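I caught Parvathi Sastry at her desk at Arkonent, mug in hand, and asked how the folding planner was getting on. "Slowly!" she said.

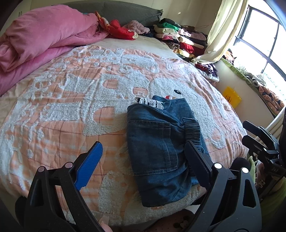
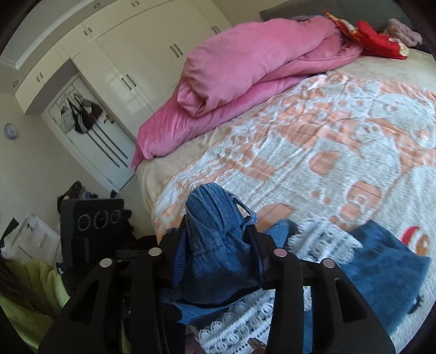 Her bit is the software that picks where to grip. "Jeans are easy -- well, easier. Knitwear changes shape the second you touch it, so the planner has to think again." Version 2 replans 20 times a second, and she'd like more. They've 2141 clips to learn from, with 269 still to be labelled. I asked who does the labelling. "Me, mostly," she said, and went off to refill the mug.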